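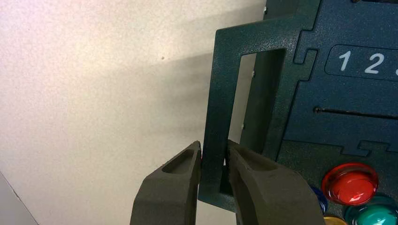

I had 400 dollars left in the equipment budget and Jovita Contreras wanted a second arm. "Used ones go for about 1,000," she said, and slid the Groneston catalog over my lunch. I told her, okay, convince me!

So she set it going on the switches.
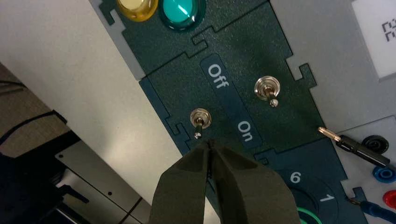

Off, on, and me with my checkbook.

I watched for maybe a minute (fine, ten), then called Elsie Lockwood upstairs and asked, very sweetly, how attached she was to the new carpet money. She sighed. I started filling out the form.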